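Workshop notebook, bench 2
12 January 2018
Shop fittings: finish trials for the Kostton order 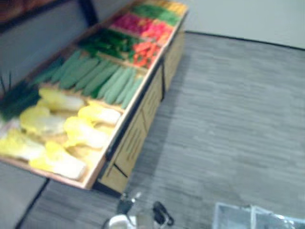 Display stand with the divided top, light finish, dark rail along the upper edge.

Kostton want a pale finish that doesn't go yellow under shop lighting. Carried on with the test boards started in November. Three finishes on the go: the Tuvadska water-based matt, the Ristville hard wax oil, and the old Moon satin we have used for years.

All boards cut from the same plank, sanded to the same grit, wiped down and left overnight before coating. One edge of each was left bare for comparison.

Tuvadska matt: two coats, light rub between. Raised the grain more than I expected on the first coat. Second coat went on flat. Colour is nearest to bare wood. A wet cloth left on it for an hour made no mark. A cut lemon left a faint ring which had gone by the afternoon.

Ristville oil: easiest to put on, slowest to be usable. Still a bit tacky at the corners the next morning. The heating was off overnight, so this needs doing again before we blame the oil. Warmer in colour than the customer sample. Scratches rub out well with a grey pad, which the other two won't do.

Moon satin: good hard surface, no marks from water or lemon, but the November board has clearly darkened against its bare edge. Ruled out for this job. Keep it for the dark work.

Batch number on the Tuvadska tin is 3813. Write it on the back of every board from now on, as the last lot had nothing on them and we couldn't tell two of them apart.

Inside corners of the compartments are the awkward bit. The brush leaves a build-up there and it dries cloudy. Tried coating the dividers flat before assembly, with tape over the glue faces. Much cleaner, though it adds half a day. Do it that way unless someone finds a better one.

To do:
Repeat the Ristville board with the heating left on.
Order 5 litres of the matt.
Cut 12 more test pieces, same plank if there is enough left.
Ask Kostton whether they wipe down with plain water or a spray cleaner. If it's a spray, get some and test it before any more coating.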